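# Small software tips for a kitchen arm

I've been keeping a list of little things that make my arm scripts less annoying, and since Jeptoo Muli keeps asking me for it, here's the cleaned-up version. None of it is fancy! Most of it cost me an evening (or three) before I wrote it down.

**Name your poses like a cook.** My first config file had poses called p1 through p27, and I could never remember which one was over the counter and which one was parked. Now they're "board_high", "board_low", "plate_side" and so on. Orkora, the planner I use, doesn't care what you call them, but you will at eleven at night.

**Save the layout with the run.** I write one small text file per session saying what stands where, and the planner reads its keep-out boxes from that. If I shove an appliance over, I change one line and reload.
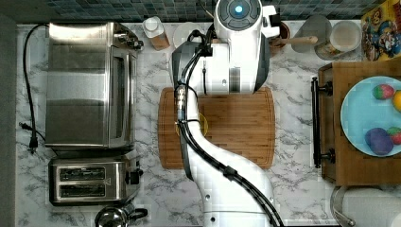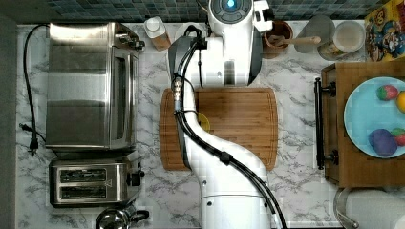 **Plan around the tall stuff first.** Orkora lets you give every keep-out box its own margin, and I used to leave them all at the default, which made the planner squeeze through silly gaps to save half a second. These days I set a fat margin on anything tall or breakable and a skinny one on flat things. The toaster oven on the left gets one big box, the two-slot toaster below it gets another, and the cutting board gets no box at all, just a height limit. Planning takes 12 seconds instead of 15 with fewer boxes, and I like the paths better too.

**Tell the planner about the cables.** The stock arm model has bare links, so as far as the software knows there's nothing hanging off them. I added a few fat capsules along the links where the black cables loop out, and then limited the wrist turn so it can't wind them up. Ugly, but it works.

**Let the camera look twice.** Wovitz (my detector) gets confused when the arm covers part of what it's looking for, like the yellow thing on the board. So I don't trust a "not found" until the arm has moved to its parked pose and the detector has run again. Two looks, then an error message.

**Keep your logs short.** My worst one was 946 lines for a single pick. Log the pose name, the target and the reason for stopping, and send everything else to a debug file.

Next on my list is getting the tray height read in automatically, hopefully in January. For now I measure it with a ruler and type it in.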